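Jenavo Low-Tack Masking Tape, Blue
Sold by the roll or by the case of 40

We've been asked to stock this tape for a while, mostly by people who were tired of paying Royer prices. I held off. Every blue tape claims clean removal, and most of them manage it on a new, smooth board in an air-conditioned room. The question is what happens on the surface you have, after a week, with the sun on it.

So I wouldn't take the packaging at its word. It says "up to 7 days." Read the "up to" carefully. On bare wood trim with a south-facing window, I'd pull it the same evening.

What it's good for
Marking out floors and tabletops before you commit to a layout. Painting trim. Labeling shelves you know you'll move again. It tears by hand without going off at an angle, and you can lift a strip and put it back down once. The package says three times. I got one, and a half-hearted second.

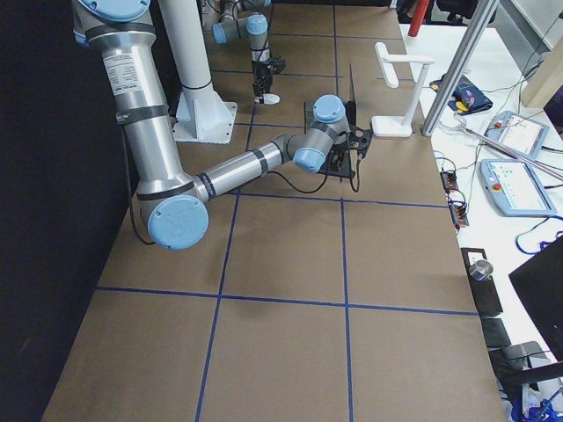 What it's not good for
Anything outdoors. Anything freshly painted, whatever the "delicate surface" icon suggests. Wallpaper, ever. Lucienne Texier, who handles our returns, says nearly all the complaints she sees come from people who taped over paint that was dry to the touch but hadn't cured. The maker has no advice on curing times, so go by the paint can and then add some patience.

It's also not much of a packing tape. It will hold a box shut on a shelf and let go in the back of a van.

About crossing strips
If you're laying out squares, the overlaps are the weak spot. Low-tack tape doesn't stick well to its own backing, and the top strip tends to lift at the crossing first. Press it down with the edge of a plastic card.

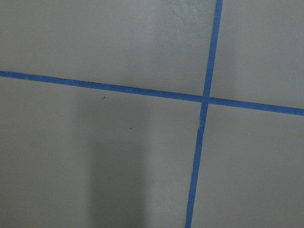 Pull the top strips first when you're done, slowly, folded back on themselves. Start with the bottom ones and you'll tear something, probably the tape, and then spend your evening picking at slivers with a fingernail. If there's any residue, try warm water before you reach for the Wellix remover. We sell the remover, and I still think most people don't need it.

Compared with the others
Royer sticks harder and costs more. Bastien Langlois at our counter prefers it for baseboards and he may be right. Nenum is cheaper, and the last batch we had left a line of gum on glass, so we stopped ordering it in November. Jenavo sits between the two.

Ordering
Single rolls ship in a padded envelope. Cases ship flat. Unopened rolls can come back within 100 days. Opened rolls can't, so buy one and try it in a corner first. Store it out of the sun, on its side, away from heaters.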